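4.2. Les bouts qui dépassent

Les manuels de suture traitent longuement du nœud et fort peu de ce qui pend après lui. Nous avons donc relevé, en 22 séances, 3 621 brins libres sur des coussinets d'entraînement. Le reste de la salle n'incitait pas davantage à la rigueur : le câble y prospère en boucles, jusqu'au pied du siège à roulettes.

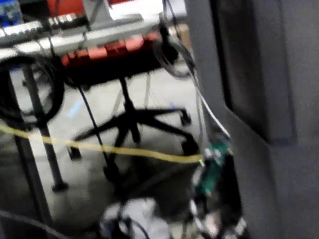
La longueur du brin, mesurée du nœud à l'extrémité, varie surtout avec l'heure du déjeuner. Près de 20 % des brins dépassaient la consigne, pourtant affichée — en gros caractères. La couleur du fil n'y change rien.

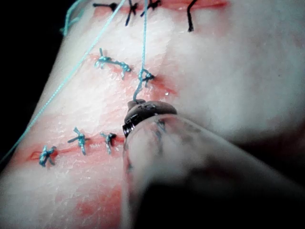
Selon Edeltraud Riedl, un brin trop long se recoupe, alors qu'un brin trop court se regrette, et notre consigne aurait dû fixer un minimum avant de s'inquiéter du maximum. L'objection est juste ; nous l'avons reçue une fois les mesures terminées. Les fils effilochés ont été classés à part, faute d'accord sur l'endroit où ils finissent.

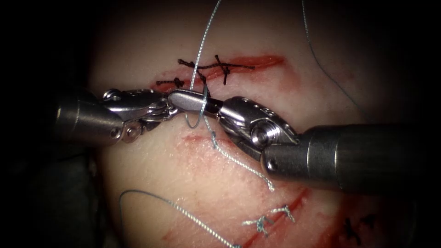

Figure 3. Coussinet de suture, incision supérieure partiellement refermée ; fil gris-bleu à l'extrémité effilochée.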